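Rumell to Brimdale crossing: new customs pre-declaration, anyone had it work?

Cross-border Hauliers & Small Traders board > Paperwork and Customs

flatbed_mo
So from November every parcel and pallet going over on the Rumell boat has to be declared on the new portal before the vehicle reaches the gate. The port says it will "cut waiting times for all users". I've been through three of these systems now and each was going to cut waiting times for all users. Has anybody used it on a live load yet, and did the gate staff look at it?

tidewrack
Used it twice. First time the barrier read my plate and I drove straight on. Second time it wanted a reference I'd already given, and the man in the booth typed the whole lot in again by hand while I sat there. Same vehicle, same goods, same form.

Kessock88
I don't get the moaning. You fill in a form at home instead of in a lay-by. I've done nine crossings on it and had one hiccup, which was my own fault for putting the gross weight in the net box.

flatbed_mo
Nine crossings with what, though? If you run full loads of one thing for one customer I expect it's lovely. Most of us on here are carrying odds and ends for a dozen people.

Kessock88
Full loads of animal bedding, since you ask. One code. Fair point.

papertrail_jen
I do the entries for a small removals and furniture outfit and mixed loads are where it falls over. Anything over 30 lines and the page times out before you can save. The helpline told me to split the load into two declarations, then the gate told me one vehicle can't have two declarations. I have both of those in writing and neither side will say who's wrong.

The wood question is the other thing. They want to know if each item is solid timber, board or a mixture, and they want it per item. On second-hand stuff, who knows? I had a small two-drawer unit queried last month and the desk asked for a picture, and the sender told me it was "just wood". 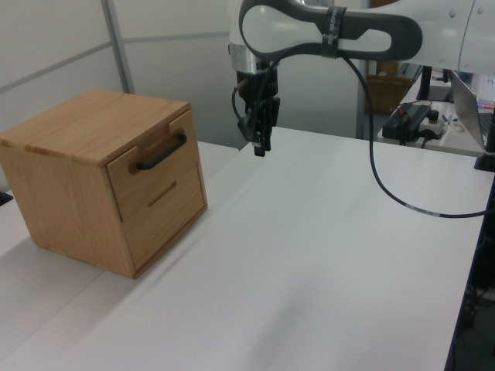 Small oak-coloured two-drawer cabinet, bar handle on the top drawer only.

Try picking a code from that. I put it under other wooden furniture and it went through, but the same description on the next load was bounced back with no reason given.

oldcrane
They ask for pictures because they've no one left at Brimdale who'll open a van. Used to be a shed with people in it. Now it's a screen and a phone number.

tidewrack
There are still people in the shed. I was in it for four hours in the summer over a box of kitchen bits.

oldcrane
Then you did better than me, I only got the phone number.

Shoreditch_no_more
Can someone explain why we're paying for this? The port notice says there's a handling charge of 13 per declaration "to support digital improvement". I read that as us paying them for doing their typing.

Kessock88
It replaces the old document fee, it isn't on top.

papertrail_jen
It's meant to replace it. Check your statement. I was charged both on two loads and had to ask for the old one back. They paid it, to be fair, but I'd like to know how many firms haven't looked.

Kessock88
Just checked mine. Both fees on one crossing. Not pleased.

flatbed_mo
Welcome to the moaners.

Lanternman
Bit of a different view from me. I use Shawky for my declarations and haven't touched the port's own page once. You upload your packing list, it suggests the codes and sends the lot over. Costs a bit every month but I'm not sat up at night with it.

papertrail_jen
I tried the Shawky trial. It suggested a garden furniture code for a piano stool. If it guesses wrong, it's still your name on the entry and your fine. The small print is very clear about that — more so than the adverts.

Lanternman
You're supposed to check the suggestions before you send them.

papertrail_jen
Which takes me as long as doing it myself. For someone with a short list, maybe it earns its keep. I'd want to see it manage a house clearance first.

oldcrane
Junska do the same thing with a real person on the end of the phone. Dearer. My brother-in-law swears by them but he swears by all sorts.

tidewrack
Practical one. If you're on the 2130 sailing, what time does the declaration have to be in? The notice says four hours before "arrival" and doesn't say arrival of what.

Kessock88
I work it from when I get to the gate. Never been refused.

flatbed_mo
I rang and was told four hours before the boat gets to the other side, which would mean I could do it in the queue. I don't believe that for a minute and I wouldn't try it.

papertrail_jen
I've asked for the cut-off in writing. No reply so far. I send ours at lunchtime for the evening boat and keep the receipt page, because the confirmation email doesn't always come.

tidewrack
Lunchtime it is then. Has anyone got the receipt page to print on one sheet? Mine comes out on five and three of them are blank.

Kessock88
Set it to landscape. Worked for me.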